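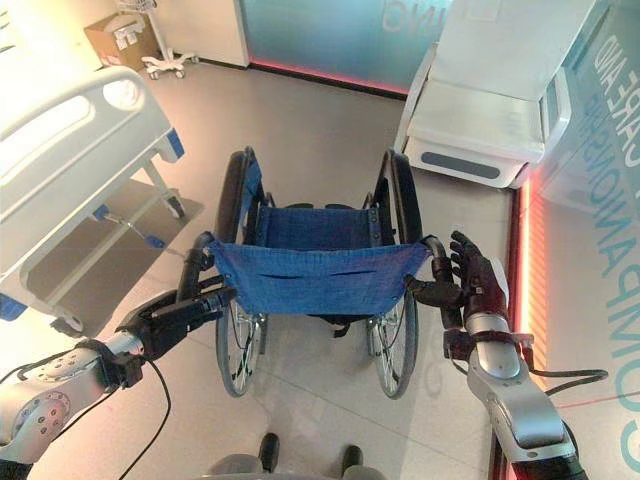 病室備品ギャラリー ― 実習棟 介護実習室

フォークス看護福祉学院(Foulkes)では、学生および近隣施設の職員を対象として、ベッドまわりの環境整備と移動介助の研修を実施しております。本ページでは、実習室に備える車いすと病室設備の一部を写真で紹介いたします。掲載は2026年7月8日現在の内容です。

## 車いす

当実習室の車いすは手動式で、座面と背もたれには青色の布地を用いております。後輪は銀色のスポークを備えた大径のもので、その内側にハンドリムが付きます。初回の授業では、折りたたみと展開、ブレーキの確認、段差での押し方の順に取り扱います。保管時は必ず折りたたみ、ベッドの足側に置いてください。背もたれの布地に傷みを認めた場合は、使用を控え、備品係まで届け出てください。

## ベッド

ベッドは白色のサイドレールを備え、角には青色のバンパーが付いております。車いすを寄せる際は、バンパーやペダルに車輪が接触しないよう、十分な間隔を確保してください。床面は明るい灰色のタイル張りです。濡れた場合は直ちに拭き取り、移乗の練習を中断してください。

## 採光と壁面
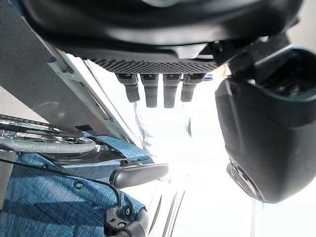 採光の調整は、環境整備の科目において最初に学ぶ事項の一つです。患者役の学生がまぶしさを訴えた場合は、介助者が声をかけたうえで明るさを調整し、その後に移乗の手順へ進みます。室内の壁の一部は灰色で、向きによっては写真のように強い白い光が視野の中央を占め、その中にあるものの輪郭が見分けにくくなります。介助者は自らの立ち位置にも留意し、光を正面から受けたまま車いすを操作することのないようにしてください。

## 利用について

実習室の利用時間は1回につき2時間、定員は21名です。昨年度は延べ340名近くの方に利用いただきました。学外の方の利用申請は、希望日の17日前までに学院事務室で受け付けます。申請書には、利用目的、人数および使用する備品の名称を記入してください。8月は設備点検のため、学外利用の受付を休止いたします。

実習室担当:ネリス・フィリップス、チュティマー・ドゥアンケーオ
備品管理:ウィン・ジェンキンス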